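3. The Workshop Kitchen and the Arm Controller

3.1 Setting

The system described in this paper was built in a shared workshop, on evenings and in the gaps between members' other projects. The workshop had a kitchen counter that was already in daily use, and we chose it as the test area instead of building a mock-up. Objects are moved by people between sessions, and the lighting changes through the day. Earlier work on low-cost manipulation (Minhas and Rampersad) used a cleared table under fixed lamps, and the controller from that work, called Galtby, is the starting point for ours.

Three of the authors did the mechanical work. Dogar and Ruangrit set up the arm base and ran the cables, and Delorme wrote the first version of the motion planner. All parts that we had to make ourselves were cut or printed in the workshop. The drawings are included in the project archive under the name Ullico.

3.2 Base and reach

The first base was too light. With the arm stretched out toward the back of the counter, a fast stop made the base rock, and the gripper overshot its target by as much as 10 mm. We added steel plate to the bottom of the base and bolted it to the floor at 4 points. After this change the overshoot was small enough to be handled by the controller, and we did not measure it further.

Height was a second problem. A two-finger gripper that comes straight down over a counter needs free space above it, and wall cabinets limit how high the elbow can go. We set the base so that the elbow stays outside the line of the cabinets for most reaches. A few poses near the wall are still not possible, and the planner rejects them before any motion starts.

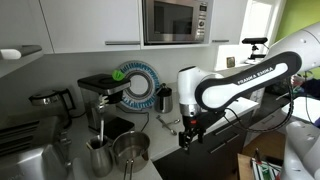
Cable routing took more time than expected. In the first layout the cable was tied close to the wrist, and it pulled tight when the last joint turned past half its range. Ruangrit left a longer loop and moved the first tie farther up the arm. The loop must not hang low enough to catch on handles, so its length was set by hand with the arm in its lowest working pose – a simple method, but it has held up through all later tests.

3.3 Sensing

Kitchen objects are hard for depth sensors. Stainless steel reflects the room, and glass doors return either no reading or the wrong one. Daylight makes both effects worse, and in March the low sun in the late afternoon was enough to remove most of the depth points on a steel pot. We tried three fixes: blinds, a second viewpoint, and a filter that drops points with poor agreement over time. The filter, which we call Groneo, gave the largest gain for the least work and is the only one used in the results of Section 4.

Groneo keeps a short history for each point and throws out those that jump between readings. The cost is delay. A newly placed object is not seen by the planner until the history fills, so the arm waits after every change to the counter. For the tasks in this paper the wait does not matter. It would matter for any task shared closely with a person.

3.4 Control software

The controller sends joint targets at 1,000 Hz. The planner runs on a separate computer and may be slow or late without stopping the arm, which holds its last safe target until a new one arrives. Galtby did not have this split, and a late plan caused a fault stop. Rampersad rewrote the message layer, now named Mohmand, to make the split possible.

Grasp poses are chosen in two steps. The planner first looks for a handle or a long thin part, such as the stem of a spoon, and tries to close the fingers across it. If none is found, it tries the rim of the object from above. Round bodies are left for last, as the fingers slip on smooth steel when the grip is off center.

Figure 1. The arm over the counter, with the gripper open.

3.5 Safety during tests

One author stood at the stop button during every run, and no other person was allowed within reach of the arm. Speed was limited in software for all new tasks and raised only after a full set of runs had been completed without contact. Liquids and heat were left out of the test plan.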